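导航员

我妈把车留给我的时候，副驾驶的手套箱里有三样东西：半包薄荷糖，一把折叠伞，还有一台Zokmont。

你可能没听说过Zokmont，正常，这牌子早就没人用了。一块巴掌大的屏，后面一个吸盘，吸在挡风玻璃上，过个减速带就掉下来一次。我妈用了它八年。我给她买过新手机，装好了地图，教了她四遍，她每次都点头说好好好，然后上车，哈一口气，把吸盘往玻璃上一摁。

“它认得我。”她说。

我那时候觉得这话特别好笑。一个导航认得你什么呀，它连咱家小区改了南门都不知道！每次回家它都坚持让我妈从北门那堵墙穿过去，我妈就跟它吵：“你瞎呀，那是墙。”它说：“请直行。”她说：“我偏不。”它沉默一会儿，说：“正在重新规划路线。”我妈就很得意，好像吵赢了。

八月里我请了假，开她的车去Godoy。那是海边一个小镇，她年轻时在那儿的罐头厂上过班，后来厂子没了，她就再也没提过。我去是为了办一点手续，她名下在那边还有一间小屋子，要签字。手机当然也能导，可我插上点烟器那根线的时候，手自己就伸过去了，哈气，一摁，吸住了。

开机花了好久，先是一个转来转去的小指南针，然后是那个女声，有点鼻音，像感冒刚好：“您好，请选择目的地。”

我点开“常去地点”，想着看看里面有没有Godoy。有。排在第一个，上面还有一颗星。再往下是菜市场、我学校（我毕业多少年了她都没删）、医院，还有一个叫“Kutik”的，没有地址，只有一串坐标。

我问过我舅舅，他说不知道，可能是条狗。我妈没养过狗。

我就先往Godoy开。前两个小时很太平，高速嘛，它除了“请保持直行”也没别的好说。我开着窗，吃她的薄荷糖，糖都粘在纸上了，要用牙剥。过了Skakatine大桥之后它开始犯糊涂，屏幕上我那个小箭头跑到河里去了，在一片蓝色里稳稳当当地往前走。它问我：“是否切换至渡轮模式？”

我说不用了谢谢。我真的说出声了。

手续倒是办得快。接待我的人叫Bayu Manurung，镇上就他一个管这事的，衬衫口袋里插着四支笔，借我的那支偏偏没水。他翻了翻材料，抬头看我，说你长得像你妈。我说您认识她？他说厂里谁不认识她，她中午休息的时候老骑车出去，一个人，骑得飞快，快上工了才回来，裤腿上全是沙子。

“去哪儿呀？”

“不说。”他把没水的笔收回去，换了一支给我，“问她，她就说去透气。”

我签完字，盖了章，他给我倒了杯茶，太甜了，我还是喝完了。罐头厂的旧楼就在他办公室后面，他说现在租出去了，里头干净得很，鱼腥味都没了，叫我有空去看看。我就去看了一眼，隔着玻璃站了一会儿。 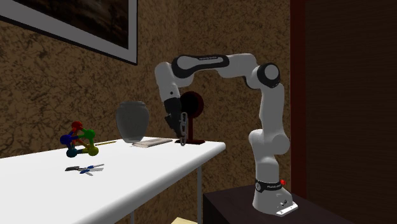

深色矮桌上的机械臂，夹爪朝下，悬在白色长桌上方。

我在那儿想，我妈当年的工位是哪一个呢？靠窗的吧，她怕闷。

回到车上已经四点了。按说该往回走，天黑了过大桥我有点怵。我点开“常去地点”，手指头在“回家”上面停了半天，最后往下滑，点了Kutik。

“正在规划路线。”它说。然后又说了一遍，好像自己也得想想。

路很短，出了镇子往北，柏油变成石子，石子变成沙。它一路话特别多：“前方左转。”“请小心行驶。”“前方路面不平。”我不记得它以前会说这么多。车底盘刮了一下，我骂了一句，用的是我妈的词。

最后那一段根本不是路，两边都是草，高得打后视镜。吸盘终于撑不住，啪一声，Zokmont掉到我腿上，屏幕朝下，可它还在说话，声音闷在我裤子里：“您已到达目的地附近。”

我把车停了。前面是个小坡，坡过去就是海。没有房子，没有牌子，也没有狗。有一块平平的大石头，刚好够一个人坐，再放一个饭盒。

我坐了挺久的，鞋里全是沙子。风很大，我把折叠伞也带下来了，撑开就翻了个面，只好收起来夹在胳膊底下。

后来我回车里拿水，屏幕还亮着，上面跳出一行字，问我要不要给这个地点改名。我看了看，点了“否”。

然后我哈了一口气，把它摁回玻璃上，说走吧，回家。

它说：“请掉头。”

后面是沙，前面是坡，旁边是比车还高的草，我怎么掉头啊？

“你瞎呀。”我说。

它沉默了一会儿。

“正在重新规划路线。”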